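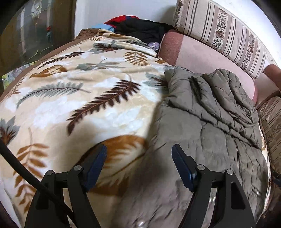
Benedikt Kettler wrote in to say he washes his plush throw once a year, in February, and it comes out "like a doormat" every time, so what is he doing wrong. Heat, Benedikt. Almost certainly heat. And probably fabric softener.

Bed layers, washing and keeping

Quick ones this month, I have a sink full of dishes.

Plush blankets (the printed kind, leaves, snowflakes, whatever)

Read the tag first. If the tag's gone, treat it as polyester and go cold.

Shake it outside. Hard. Crumbs and hair turn to felt in the drum otherwise.

Wash alone or with other plush. No towels!! Towel lint gets down in the pile and you'll be picking at it til spring.

Half the detergent you think. Liquid, not powder.

No softener. It coats the fibers and they clump. If yours is already clumped, a cup of white vinegar in the rinse, then brush with a soft brush while still damp, all one direction. Works on most. Did not work on my sister's from the Elmont outlet, that one was melted.

Dryer on air only, or over two lines so it doesn't stretch in the middle. Never iron. A pressed patch goes shiny and stays shiny.

Light backgrounds (cream, beige) show tea right away. Blot, cold water, drop of dish soap, blot again. Don't rub, you'll raise a fuzzy spot.

Quilted comforters

Needs room. If you have to shove it in with your knee it's too big for your machine. I take ours to the laundromat in Prilcombe, the big front loaders at the back, go before 6 in the morning and you get your pick.

Check the stitching before it goes in. One popped line and the fill slides to the corner. Few hand stitches, matching thread, done.

Low dryer, stop it and turn the thing over every 12 minutes. Boring. Bring a book. Couple of clean tennis balls help break up lumps.

Feel the seams at the end, they stay damp longest. Damp seam in a closet = that smell.

Layering

Plush under, quilted over, is warmer for me than the other way around. Plush on top slides off by 3 am anyway. My husband disagrees and has his own side of the bed to be wrong on.

If two covers keep creeping apart, fold the foot ends together and tuck them as one. Safety pins tear plush, dont.

Wide bed, two sleepers: one blanket each under a shared comforter. Stopped a lot of arguments here.

Making it look decent in a hurry: pull the bottom layer flat, then fold the comforter back over one side. Smooth the plush with your forearm, not your palm. Picture prints look rumpled sooner than plain ones.

Storing

Clean and bone dry, always.

Cotton bag or an old pillowcase. Vacuum bags are fine for a few weeks, but a whole summer squashed flat and the pile never really came back on ours.

Fold in thirds, then roll. Refold halfway through the season so you don't get a permenant crease.

Top shelf, nothing heavy on it. I use the wide McKinnon shelf bins, lid off.

Cedar blocks need sanding now and then or they quit smelling of anything.

Leftover from last month: several of you asked about the stuck zipper on duvet covers. Pencil lead, rub both sides, work it slowly. Candle stub if no pencil.

Next time, pillows. Send me your yellow ones.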